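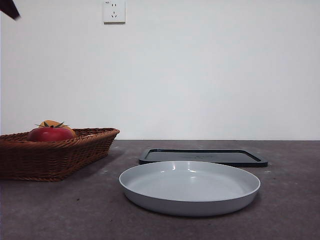 Section 7. Setting Up a Tournament Day

Read this section before the wrestlers arrive. Reading it after the wrestlers arrive has been tried, in February, and the Flillham Open finished its last consolation bout at an hour when the concession stand had been dark for some time.

The steps below assume you have already installed the Mastorholm scoring program on the head table computer and created an administrator login (Section 2). If you haven't, go back. We'll wait.

7.1 Create the event

1. From the start screen, choose New Event and pick Individual Tournament. Dual Meet is a different animal and has its own section.

2. Type the event name as you want it printed on every bracket sheet. You can change it later, but the sheets already taped to the gym wall will not update themselves.

3. Enter the number of mats. Enter the mats you have, as opposed to the mats the school down the road has promised to lend you.

4. Choose a rule set. Period lengths, overtime and tech fall margins all come from this menu. If your league uses its own period lengths, choose Custom and fill in the table by hand.

5. Press Save. The event code appears in the upper right. Write it down on paper. Every mat table will ask you for it, usually all at once.

Note: The rule set locks when the first bout is scored. To change it afterward you must clear all results, and the program will ask you twice whether you mean it.

7.2 Load the entries

1. Ask each coach for a roster file. The blank roster is under Tools, Forms.

2. Choose Entries, Import, and select the files. You may select more than one.

3. Read the Problems list. It shows wrestlers with no weight, wrestlers with two weights, and wrestlers who have somehow entered for two schools.

4. Fix each problem or mark it Ask Coach. Marked entries stay out of the brackets until you clear them.

The standard license covers 291 entries per event. Scratched wrestlers don't count toward the limit, so scratch first and complain second.

Caution: Do not import the same roster twice to see whether it worked the first time. It did. Now you have twins.

7.3 Weigh-ins

1. Connect the scale by cable. The Akico and Papadakis scales are recognized without any setup. For others, type the weights in by hand.

2. Zero the scale with nothing on it. A clipboard is something.

3. Call up the wrestler by name or bib number, wait for the reading to settle and turn green, then press Accept.

4. If a wrestler is over, press Hold. Hold keeps the name on the list without moving it to the next class up. That decision belongs to the coach, and you do not want it to belong to you.

5. When the line is done, choose Close Weigh-Ins and print two copies. One goes to the head official. The other goes on the wall, where parents will photograph it.
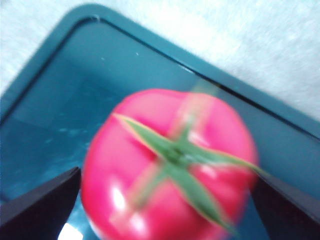 Note: Allowances are set per event under Options, Weights. A one-pound allowance entered here applies to every class. It does not know that 129 is the class with the argument in it.

7.4 Seed and draw

1. Open a weight class and choose Seed. The program suggests an order from the season records in the roster files.

2. Drag names up or down as your seeding meeting decides. Hold the meeting somewhere with a door.

3. Turn on Separate Teammates if you want wrestlers from one school kept apart in the first round. In very small brackets this may be impossible, and the program will say so and do its best.

4. Press Draw. Repeat for each class, or press Draw All if you are feeling confident.

Caution: Redrawing a bracket after it has been posted leaves a line in the event log with your login and the time. The log cannot be edited. We have been asked.

7.5 Start the mat tables

1. Open the program on each mat computer and choose Join Event.

2. Type the event code and the mat number. Two tables cannot claim the same mat — the second will get a red bar and a polite message.

3. Run a test bout on each mat. Start the clock, award a takedown to each side, undo both, and sound the horn. Warn anyone near the horn.

4. Choose Discard Test. Test bouts that are not discarded will appear in the team scores.

If a table loses its connection, keep scoring. Bouts are stored on that computer and sent when the connection returns. The mat number on the head table turns gray in the meantime. Gray is fine. If it stays gray for longer than 11 minutes, check the cable, then check whether somebody has unplugged it to charge a phone.

7.6 Before the first whistle

Confirm that every bracket shows Posted, every mat shows green, and the Ask Coach list is empty. Then press Open Session.

Corrections to this section go to Prodromos Manolakis at the support desk, who would like the event code and the exact wording of the error message. "It's broken" has been received many times already.

Section last revised 1 Aug 2024. For scoring a bout, continue to Section 8.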